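弗利尔盖特镇公共纪念物清单修订进展

本期通讯的这一条，向订户交代镇议会对公共场所纪念物和命名的重新审议走到了哪一步。内容依据镇议会公开的会议材料，以及本刊在旁听席上的记录。涉及的地名沿用镇上通行的写法：Flillgate是镇名，Sululer是老城广场，Uniyal是河东的中学，Zever是通往车站的那条桥。

事情的起点

去年12月，镇议会收到一份居民请愿书，要求把Sululer广场上的骑马铜像移走，并在原址重新征集纪念对象。请愿书附有1636个签名。按镇里的章程，签名满1000个的请愿必须列入正式议程，议会不得只作书面答复。因此这件事在新一年的首次会议上就进入了程序。

铜像纪念的是本镇第一任镇长。他主持修建了供水渠和第一所公立小学，这两件事写在底座的铭文里。铭文没有写的是，他在任内签署过一项居住限制令，规定外来的矿工家庭不得在河西置产。这项限制令后来废止，但河东、河西的居住分界延续了很久，今天两边的房价和学校条件仍有差别。请愿者的主张是，镇上最显眼的位置不应继续留给签署这项命令的人。

反对移走的一方也提交了自己的材料。他们并不否认限制令的存在，理由是供水渠和小学同样是事实，移走铜像等于把两样东西一起从广场上拿掉。他们建议保留铜像，另立一块说明牌，把限制令的全文刻上去。

议会的处理办法

议会没有直接就铜像去留投票，先通过了一项决议：把镇上全部由公款维护的纪念物和以人名命名的设施列成一份清单，逐项核对来历，再按统一的标准讨论。提出这项决议的议员认为，单独处理一座铜像，以后每换一届议会就要重来一次。

清单目前收入10项，其中包括Sululer广场铜像、Zever桥桥头的石碑、Uniyal中学的校名，以及镇公所楼梯间的一组肖像。教堂墓地里的碑刻属于私人或教会财产，不在清单之内。议员们对街道名是否列入有过争论，最后决定暂不列入，理由是更改街名牵涉门牌、地契和邮政登记，工作量与其他各项不在一个量级。

统一标准的草案有四条。一是纪念对象与本镇的实际关系；二是当初设立纪念物的时间和理由，有没有会议记录可查；三是纪念对象的公职行为中，有没有以法令或命令形式排斥某一部分居民；四是现在的居民对该纪念物的看法。第四条争议最大。有议员提出，看法随时会变，写进标准就意味着每隔几年做一次民意调查；也有议员认为，纪念物立在公共场所，不问居民的意见说不过去。草案付二读时，第四条改成了“经公开听证收集的意见”，不再提民意调查。

档案核对

核对来历的工作比预想的慢。镇档案室的早期会议记录是手写的，一部分在旧办公楼漏雨时受潮，字迹不全。已经整理出来的纸页共2291张，主要是历次会议纪要、工程付款单和来往信函。

就铜像而言，档案里能确认的有三点。第一，铜像的经费一半出自镇财政，一半出自认捐，认捐名单完整保留。第二，当时的议会讨论过把像立在供水渠的渠首，后来改到广场，纪要中没有写改址的理由。第三，底座铭文有过一份较长的草稿，其中提到“安定河西秩序”，定稿时删去了这一句。请愿双方都引用了第三点。请愿者认为，这句话说明当年的人清楚地把限制令算作他的政绩；反对移走的人认为，既然定稿删去，就说明立像时已经不愿意纪念这件事。

Zever桥石碑的情况比较简单。碑上是修桥时殉职工人的姓名，核对后发现与工程付款单上的名册有两处出入，一处是姓氏拼写，一处是漏刻。议会已同意补刻，费用从桥梁维护款中支出，不必等清单全部审完。

Uniyal中学的校名来自一位捐地人。校方提交的意见是希望保留，同时请档案室确认捐地契约中有没有附带校名条款。如果有，改名可能影响土地的权属。契约原件尚未找到，目前只有一份抄本。

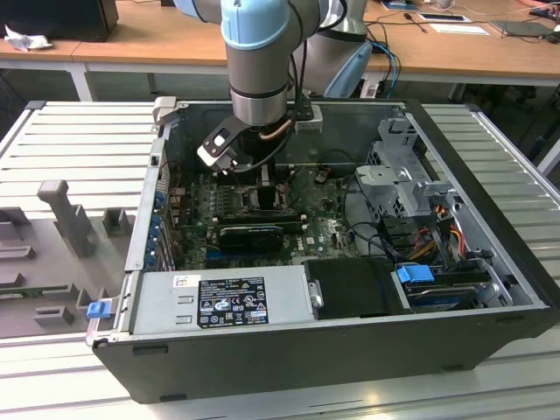
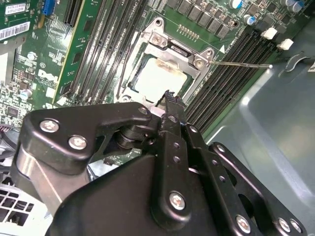
听证会的安排与规则

第一次公开听证会定于2023年7月11日，地点在镇公所一楼会议厅。会议只讨论Sululer广场铜像，其余各项另行安排。想发言的居民须在会前到镇公所前台登记，或者投书到前台旁的意见箱，写明姓名和住址所在的街区。不登记也可以旁听，座位先到先得。

发言顺序由抽签决定，支持和反对不分组。每人发言一次，时间用完后由主持的议员提示，不延长。书面意见与口头意见同样记入会议纪要，篇幅限一页。匿名意见不收。

登记要求写街区，引起过一些议论。有居民担心，这会让听证变成河东对河西的计数。议会书记处的答复是，街区信息只用于核实发言人是否为本镇居民，纪要中不会按街区归类。本刊看过纪要的样本格式，里面确实没有街区一栏。

几种可能的结果

按照已经公布的程序，听证结束后，议会可以在四种做法中选择。

第一种是维持原状，不作任何改动。选择这一做法也需要书面说明理由，附在清单后面。

第二种是保留铜像，加设说明牌。说明牌的文字由议会起草，公示后再定稿。反对移走的一方主张刻上限制令全文，请愿者中也有一部分人表示可以接受，条件是说明牌与底座铭文同样大小，立在同一个朝向。

第三种是迁移。可供选择的地点有两处，一处是供水渠渠首的空地，一处是镇博物馆的后院。渠首的空地属于镇里，但地基需要加固；博物馆后院面积够用，馆方尚未表态。迁移的费用还没有正式报价，议会要求在表决前拿到。

第四种是移除并入库，广场原址另行征集方案。请愿书要求的就是这一种。入库意味着铜像仍归镇里所有，不得出售或熔毁，这一点在章程里写得很清楚。

四种做法都需要过半数议员同意。如果没有一种做法过半，铜像按第一种处理，请愿在本届议会任期内不再列入议程。请愿者对最后这一条有意见，认为它实际上偏向维持原状，已经书面要求修改。书记处回复说，这是议会对所有请愿的一般规定，修改要走章程修订程序，不能在本案中单独调整。

外镇的做法

议会材料里附了一份邻近各镇做法的摘要，这里转述其中与本镇有关的部分。有一个镇在类似情况下选择了加设说明牌，但文字改了多次，牌子至今没有立起来，原因是起草时没有规定由谁最后定稿。另一个镇把像迁到了公园，迁移本身很顺利，后来的争论集中在空出来的底座上：有人主张拆，有人主张留作空座，最后改成了花坛。

摘要的编写人建议，不论本镇选择哪种做法，都应当在同一份决议里把后续事项写完整，包括文字由谁定稿、原址怎么处理、费用从哪一项支出。议会没有对这项建议表决，但决议草案的新版本已经加了“后续事项”一节，目前内容空着，留待听证后填写。

查阅与订正

清单草案、标准草案和已经整理的档案目录可以在镇公所阅览，不外借，复印按页收费。档案原件因为受潮需要修复，暂时只提供抄录件。

居民如果保存有与清单各项有关的旧照片、信件或认捐收据，可以带到档案室登记，由工作人员当场翻拍，原件立即退还。档案室特别希望找到Uniyal中学捐地契约的其他抄本，以及铜像揭幕时的活动单。

上一期通讯把Zever桥石碑的维护费误写为由议会特别款项支出，正确的说法是桥梁维护款，特此更正。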